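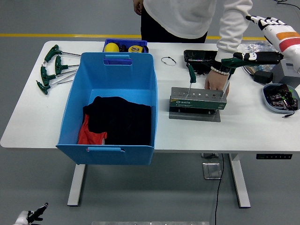 Frequently Asked Questions – Lurnlow Tool Library

Joining

Who can join?
Anyone 18 or older with a home address in Lurnlow or Plerkeda. Bring a photo ID and something with your address on it, such as a utility bill or a lease. A bill on your phone is fine.

What does it cost?
Membership is $29 a year. There is no charge per loan for hand tools. A few larger power tools have a daily fee, which is printed on the shelf tag and shown in the online catalog.

Can my household share one membership?
Yes. One membership covers everyone 18 and over at the same address. Each person needs to show ID once so we can add the name to the account. The borrowing limit applies to the whole account.

I run a small business. Can I join?
You can, but the tools are meant for home use and we don't lend them for daily trade work. If you need one tool for one job, ask at the desk.

Borrowing

How many tools can I take at once?
Four items per account. A set counts as one item, so a case of sockets or a stand of hex keys uses one of your four. A drill and its charger also count as one.

How long can I keep them?
Seven days. You can renew once, online or by phone, unless another member has placed a hold. Tile saws, floor sanders and the pressure washer can't be renewed.

Can I reserve a tool ahead of time?
Yes, through the catalog. We hold reserved tools until closing on the pickup day and then put them back on the shelf. If you are planning a weekend project in April or later in the spring, reserve early. Tillers and post hole diggers go first.

Do you supply blades, bits and sandpaper?
Drill bits come with the drills. Saw blades come installed. Sandpaper, grinding discs, string trimmer line and anything else that gets used up is yours to buy. The catalog entry lists the size you need.

Can I ask for help choosing a tool?
Yes. Bring a photo of the job, or better, bring the part. With bolts and screws, a sample saves a second trip.

Hex keys and wrenches

We get enough questions on this that it has its own section.

How do I know whether I need metric or inch?
Flat-pack furniture and most bicycles use metric. Older American-made machines often use inch sizes, and some have a mix. Try the key before you turn it. It should slide all the way in with almost no play. If it rocks, try the nearest size in the other system. A 4 mm key and a 5/32 inch key are very close, and people mix them up all the time.

What is the difference between an L-key and a T-handle?
An L-key is small and fits into tight spots, and the long end reaches into deep holes. A T-handle is quicker when you have a lot of screws to turn and easier on the hand. It needs clear space above the screw.

My screw is already rounded out. What now?
Stop turning. Clean the hole with a pick, then try tapping in a slightly larger key or a Torx bit. If that fails, borrow the screw extractor set, which is filed under "Fastening" in the catalog. Penetrating oil and an overnight wait help with rusty screws.

Can I put a pipe over the handle for more force?
Please don't. It bends the key or breaks it off in the screw. Borrow a breaker bar and a hex socket instead.

Returns, damage and late fees

Where do I return tools?
At the desk, during open hours. Don't leave anything outside the door. Return every piece of a set in its own slot or case so we can check it in while you are there.

Do I have to clean them?
Yes. Wipe off dirt and sawdust, rinse garden tools and let them dry. Tools that come back dirty get a $4 cleaning charge.

What if something breaks?
Tell us. Normal wear is our problem and you won't be charged for it. If a tool was misused or lost, you pay the replacement cost, less an amount for age. Don't repair it yourself, even if you know how.

What if one piece of a set is missing?
You have seven days after the return date to find it. After that we charge for the single piece if we can buy it alone, and for the set if we can't.

What are the late fees?
One dollar per item per day, up to the value of the tool. Accounts with fees over $29 can't borrow until the balance is paid.

Donations

Do you take used tools?
Yes, if they work and the cord or battery is in good shape. We don't take chainsaws, ladders, gas cans, or anything with a guard missing. Hand tools with light rust are welcome.

What do you need right now?
Bar clamps, stud finders, long levels and a good miter saw. We have all the claw hammers we can store.

Can I get a receipt?
Ask at drop-off. We write down what you gave and the date. We can't put a value on it for you.

Visiting

Where are you?
At 107 Mesance Street, on the ground floor, with the entrance on the parking lot side. The bus stop at Shetty Road is two blocks away. For heavy items, pull up to the loading door and ring the bell.

When are you open?
Tuesday and Thursday evenings and all day Saturday. Hours change around holidays – check the notice on the home page before you come.

Can I use the tools on site?
No. We are set up for lending only. You may plug in a power tool at the desk to see that it runs before you take it home, and we encourage it.

Page last updated December 18, 2025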